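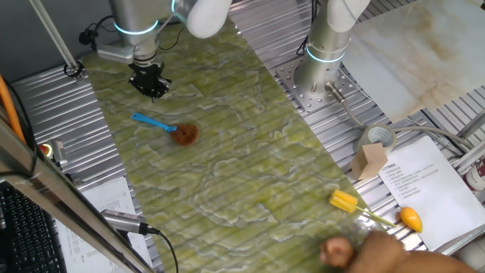
What should be finished before the two-arm workstation is switched on for the first time?
The arms must be bolted down, the cables seated, the work surface laid flat, and the emergency button placed within reach of the operator. Section 3 covers these tasks in the order in which they are to be carried out.

Section 3. Preparing the Isard workstation

3.1 Fixing the arms

1. Place each base plate on the grooved table and align its edges with the grooves.
2. Insert the bolts by hand, then tighten them in a cross pattern.
3. Connect the gray cable to the base of the arm. Turn the metal connector until it locks.
4. Lead the cable away from the working area.

Caution: Do not connect or remove any cable while the ring lights are on.

3.2 Laying the work surface

5. Unroll the patterned sheet over the table between the two arms. The grooves may remain visible through the sheet; this does not affect operation.
6. Fasten loose corners with clear tape.

Note: Replacement sheets are supplied in packs of 10 and may be ordered from Rathore in any pattern listed in the catalog.

3.3 First handling test

7. Put a dish brush and a bottle brush on the sheet with a clear gap between them. The handle of one may extend past the edge of the sheet.
8. Raise the gripper above the sheet and confirm that its fingers point downward.
9. Start the Sillis program and select Test 3. The test lasts roughly 14 minutes.
10. When an object is to be moved by hand, press Pause and wait 8 seconds before reaching over the table.

Caution: Hands must be kept away from the sheet while an arm is in motion. If an arm moves without a command, press the red emergency button at once and do not restart the program until the operating log has been checked.

3.4 Covers

The white padded covers are to remain on the arms during all tests. Torn covers must be replaced before further use.

Questions about installation should be addressed to Samira Karaki, Customer Support, Plellanness office. Requests for operator training are handled by Zoi Triantafyllou.

Section last revised April 22, 2026.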